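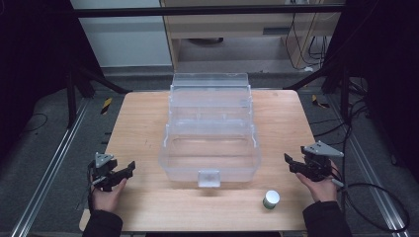
Hand-held grippers at a clear plastic storage box on one of the work tables, with what looks like a small jar standing by. Photo from the Clenmont workshop.

Can a machine tidy up your junk drawer yet? I spent most of a June day at Clenmont trying to get a straight answer, and the best I can give you is "sort of, on a good morning, if you don't mind waiting."

Clenmont is a small outfit that works on teaching robots to do the dull jobs, the ones you put off at home and the ones store clerks get stuck with at closing time. Opening boxes, putting lids back on, moving little jars from one place to another, folding a dish towel (more on the towel later, because I am still thinking about the towel). The company has a pilot going with Tanui, a housewares shop with a stockroom full of small stuff in clear bins, and it says it wants a machine working there on its own for a full evening shift before the end of the year.

I went in expecting robots. What I mostly saw for the first couple of hours was people doing chores with grippers in their hands! You hold one in each fist, black things with two jaws and a gray triangular plate on top, and you do the job the way the robot would have to do it, with no fingertips and no fingernails. The recordings then go to the software, which Clenmont calls Plokar, and Plokar tries to work out how to do the same thing with arms.

Adhiambo Kimaro runs the training side, and she let me have a go. I was terrible. I have been opening plastic storage boxes my whole life and I could not get the latch on mine to lift. You pinch, the jaws slide off, the box scoots away across the table, you chase it, and by then you've forgotten which hand was supposed to be doing what. Kimaro told me that's normal and that clear plastic is the worst of the lot.

"People ask me for laundry and dishes," she said. "I ask them to try the latch first. If you can't feel it and you can barely see it, it's a hard little job."

The see-through part is a bigger deal than I would have guessed. A camera looking at a clear box gets a lot of table and not much box, so the software has trouble deciding where the edge is. Clenmont has recorded 754 tries at storage boxes alone, and Kimaro says she'd like a lot more than that before she trusts it around anything a customer has paid for.

After lunch (a pretty good sandwich, thanks for asking) I got to see the arms work by themselves. The job was simple enough: open a box, put a small jar inside, close it. The first run went fine and I clapped, which I gather visitors do. On the second run the arm put the jar down very gently next to the box, let go, and closed the lid on nothing. The third one stopped halfway and sat there thinking for so long that I asked if it was switched off. It wasn't.

Over the last month the arms have been getting through that job 80 percent of the time, according to Clenmont. That sounded great to me until I pictured it in my own kitchen. I would not keep a dishwasher that did four loads out of five. Kimaro didn't argue with me on that. She said the number drops when you change the table, the lighting or the kind of box, and that it drops a lot more when you change all of them together.

Speed is the other thing. The arms need a little over five minutes to do a batch of jars that a person at Tanui does while chatting about something else. Nobody in the building seemed embarrassed by this, and I guess they're right that slow is okay if the work happens overnight with the doors locked. I'd take slow at home too, as long as it was quiet. It isn't very quiet.

Wilmer Arboleda manages the stockroom at Tanui and drove over to watch the afternoon runs. He has had an arm set up in a back corner of the store since spring, and he was cheerful about it in the way of a man who has picked up a lot of jars. So far it has sorted 273 bins with one of his staff standing next to it, ready to hit the stop button.

"It does the same bin the same way every time, and I love that," he told me. "Then somebody sets a bin down sideways and we're done for the evening."

He does want to keep it, though. The work he'd hand over first is putting returns back in their boxes, which his people can't stand and which piles up for days. He is less sure about anything to do with shelves out front, where there are kids and shopping carts and a floor that never looks the same twice. I asked if anyone on his crew was worried about their job. He said a couple of them had asked him, and that he'd told them the honest thing, that right now the machine takes one person to run and does less than one person's work. He doesn't know what he'll be telling them in three years.

Clenmont isn't alone at this, of course. Vedovance, which makes cleaning machines for hotels, has been showing an arm that wipes counters, and a few people at Clenmont told me they thought wiping was a smart place to begin. A counter doesn't roll away. You can miss a spot and go back for it. Picking things up, opening them and closing them again is where it gets ugly, and sadly that covers most of what I do around the house between dinner and bed.

Okay, the towel. Late in the day they gave an arm a plain dish towel to fold in half, and it did it! It picked up two corners, swung them over and laid them down nearly even. Then it reached back to smooth out a wrinkle, caught a thread in the jaw and carried the whole towel off the end of the table like a waiter leaving with your plate too soon. Kimaro just picked it up off the floor and put it back for another try. She told me cloth is a project for next year and that she shouldn't have let me see it.

So my junk drawer is staying the way it is for now. Clenmont says it has no price and no date for anything you could buy for your home, and Kimaro wouldn't guess at one even when I pestered her in the parking lot. The overnight test at Tanui is the next thing to watch. Arboleda has promised to let me sit in on it, and I'm bringing him a couple of sideways bins.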